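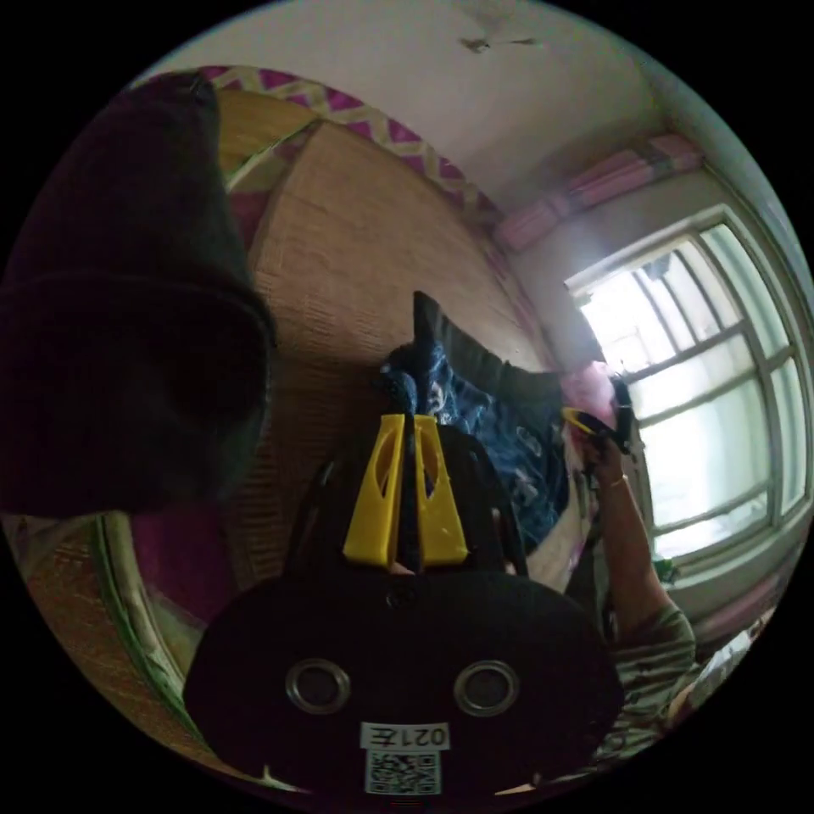
Fig. 2. Small room with woven mat panel and patterned border strip.

Unit 19: Wall coverings and borders

Terms. A mat panel is a woven sheet of bamboo or straw, either leaned against a wall or fixed over it. A border strip is the narrow decorative band at the top of the wall, just under the ceiling.

In Fig. 2 the panel is tan with a diagonal texture. The strip repeats a magenta and cream pattern below a white ceiling. Record colour and pattern separately – the two are often run together in survey notes.

Ceiling marks. Enter a dark mark as "mark, cause unknown" until it has been checked at close range. Stain and cobweb have separate codes on the Prenero sheet.

Soft goods. Log fabric by colour and location only. Do not guess its use.

Reading: Bilyk, Interior Surfaces, p. 116. Sheets go to Anas Benjelloun before the Plorbridge tutorial.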